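Home About Days out Workshop notes Archive Contact

An afternoon with the robots at Tredari

I have wanted to see inside the Tredari building for years. I used to cycle past it on the way to my old job, and all you could ever make out from the road was a loading bay and a row of very clean windows set too high to look through. So when they put up a notice for an open day in March I booked before I had even checked whether I was free (I wasn't, and had to swap a shift).

Tredari, if you haven't come across them, do handling work. Other firms make things, and Tredari works out how a machine might pick those things up, turn them over and put them down again. That sounds dull written out like that, and I promise it was one of the best afternoons I've had since the canal museum opened its pump house.

We were let in at two o'clock in groups of 19, which was a good size. You could get to the front without using your elbows. We had a short talk in the canteen, with tea and a rather good flapjack, and then we were given safety glasses and walked through to the main floor.

The first thing that struck me was the noise, or how little of it there was. I'd expected clanking. What you get is a sort of soft whirr, then a pause, then a click as something closes. The fans in the control cabinets were louder than the arms. There were four cells set up for visitors, each with a low barrier and one of the engineers standing by to answer questions, and they let us wander between them as we liked.

I went straight to the one everybody had told me about, which they call Prorketetti. I asked how to say it and got three different answers from three members of staff, so I shall stick to typing it. It is their project on soft materials - cloth, felt, netting, padded sheets, anything that flops. Hard objects stay the shape they were when you last looked. A piece of cloth doesn't, and the arm has to keep looking and keep guessing again.

The engineer on that cell was wonderful. She talked with her hands the whole time and had a tea towel over one shoulder that she used to show us what she meant. She pinched it in the middle and lifted, and asked us where the corners had gone. Then she laid it out flat, picked it up by one edge, and asked again. You could see the whole group get it at the same moment. The machine has to find an edge before it can do anything useful, and an edge on a soft sheet is a very thin thing to go hunting for.

They have run up to 2,000 practice grasps on a single material before they are happy with it, and they keep the bad ones as well as the good ones. I liked that a lot. She said the misses teach them more about the cloth, and the hits teach them more about the arm. 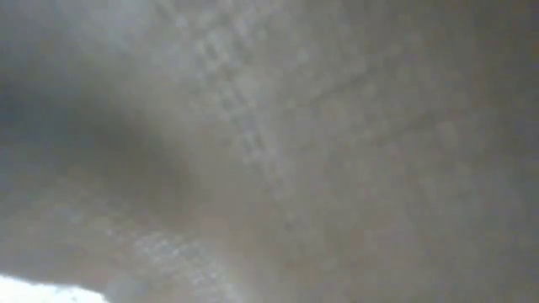
What I hadn't thought about before is how much of the job comes down to seeing. When you or I fold a shirt we hardly look at it, we do it by feel while we're talking to somebody or watching the telly. The arm leans much more heavily on its cameras, and cameras have a hard time when they get very close to things. Everything goes to mush, the pattern on the cloth smears out, and a fold can look the same as a shadow. So part of the work is teaching the software to remember what it saw a moment ago from further back, and to trust that for the last little bit of the journey. I asked whether they could simply fit a better lens and she laughed (kindly!) and said they'd had that meeting.

I stayed there much longer than I should have and had to hurry round the rest.

The second cell was called Cladik and was all about stacking. It had 405 small trays to move from one rack to another over the course of the afternoon, and there was a tally on a whiteboard that people were getting quite worked up about. A boy of maybe eight had appointed himself scorekeeper and was not to be argued with. When a tray went in slightly crooked the arm backed off, waited, and nudged it straight, and the whole crowd went "ahh" as though it were a puppy.

The third was a sorting line, and I'll be frank, I only gave it five minutes. The fourth was the hands-on one, where you could steer a little training arm yourself with a pair of handles. The queue was long but it moved. I got two minutes and managed to pick up a beanbag, drop it, pick it up again and put it in entirely the wrong bowl. It is so much harder than it looks! Your own wrist does a dozen things you've never noticed, and suddenly you have to ask for each of them separately. I came away with a huge amount of respect for whoever drives those things all day.

There was a question session back in the canteen at the end. Somebody asked about jobs, as somebody always should, and got a proper answer that went on for a while and didn't dodge. Somebody else asked what happens when the power goes off halfway through a lift. The arm locks where it is and holds on, apparently, and they have had a sheet of felt left dangling overnight like washing.

A few practical bits, in case you fancy the next one. The car park is tiny, so get the bus to Quintero and walk down from the roundabout, which takes ten minutes if you don't stop to look at the allotments. There's step-free access all the way round. Take a jumper, as they keep the main floor cool. They told us 700 people had put their names down this time and they couldn't fit everyone in, so sign up early - they are hoping to run another in the autumn and the list is already open at the front desk.

I've put my name on it. I want to go back to the cloth cell first thing, before it gets busy, and ask about towels with fringes.

14 comments Share 31 likes

Older post Newer post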